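4.3 Setting the contact threshold in Senska Planner

Before you begin, the arms must be homed and the planner must be in Hold mode.

1. Open Planner, then Contact, then Soft surfaces.
2. Choose the surface profile. For upholstery, use Fabric – Light.
3. Set the approach speed to 15 mm per second.
4. Close the fingers fully and press Zero. Wait for the green tick.
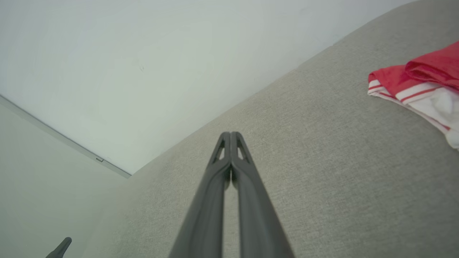
Do I have to zero the fingers again after I change the surface profile?

Only if the new profile uses a different fingertip model. The planner shows a yellow bar when the old zero is no longer valid.

5. Press Run Approach. The planner stops the arm at the first contact and writes the force value to the log.
6. Repeat the approach 4 times, at different points, and press Average.

Caution: keep one hand near the stop button during steps 5 and 6.

Note: a log with more than 2,298 entries opens slowly. Export it first, then clear it.

4.4 Checking the segmentation mask

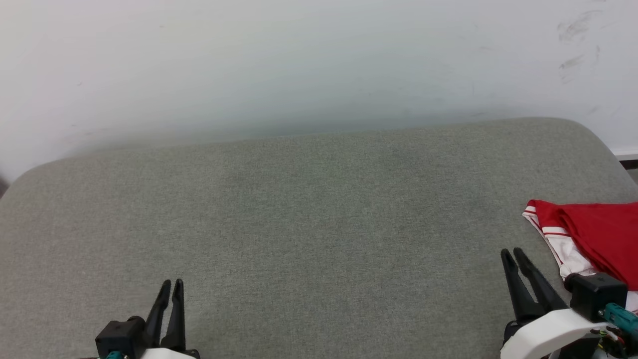 The mask decides which pixels the planner treats as an object and which as support. Open Perception, then Mask, and look at the outline in the preview. With a red garment on light gray fabric the colour difference is strong, so the default value of 185 is a good start. White trim is harder, as on the left edge of this garment, with a white wall behind the seat. If the outline leaves out the trim, lower the value in small steps and press Refresh each time. Save the mask under a new name – the default file is overwritten at each update.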